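Griltovus Board Butter, 2-pack of tins

I make this in small batches and use it on every wooden thing in my kitchen.

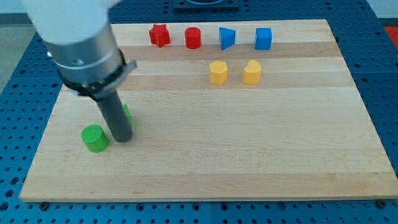 What it is

A soft wax and oil blend for cutting boards, serving boards, rolling pins, spoons and salad bowls. You rub it on, leave it overnight, wipe it off in the morning. I started making it because the stuff I was buying either stayed greasy for days or smelled like a candle shop (my bread kept tasting faintly of lemon, which was not the plan!).

What's in it

Mineral oil and beeswax. I tried carnauba for a while and liked the shine, but it made the mix so stiff in winter that I had to dig it out with a butter knife. The current recipe goes back to last February and I'm leaving it alone for now.

There's no scent and no color added. It does smell a little of beeswax when you first open the tin — I like that, my sister doesn't.

How I use it

Wash the board and let it dry all the way, standing on its edge if you can. Overnight is best. Scoop out a lump the size of a grape and work it in with an old T-shirt, going along the grain. Do both faces and the sides, and be generous on the end grain, it drinks the stuff. Wipe off the extra in the morning and you're done.

A brand new board wants two or three coats. After that I go once a month, or whenever the wood starts to look pale and thirsty. Please don't put it on anything that goes in the dishwasher, and please stop putting your boards in the dishwasher!

Sizes and item numbers

Item 1049: two small tins, good for a couple of boards and some spoons
Item 1261: two large tins, for people with butcher block counters or a serious board habit

Both come in the Escobedo screw-top tins now. The old press-on lids popped open in hot mail trucks and I got some very shiny envelopes back.

Questions I get a lot

Can I use it on bamboo? Yep, just use less.

Will it fix a crack? No. It helps keep a dry board from getting worse, but a real split needs glue and clamps.

It turned grainy, is it ruined? Nope, it got warm and cooled down slowly. Stand the closed tin in warm water until it softens, stir it, and put it in the fridge for an hour.

Shipping

Orders go out twice a week. Sernetti, the shop downtown, also keeps a few tins by the register if you'd like to skip the postage — call them first, they're almost always low on the large ones.

Page updated 4 Oct 2022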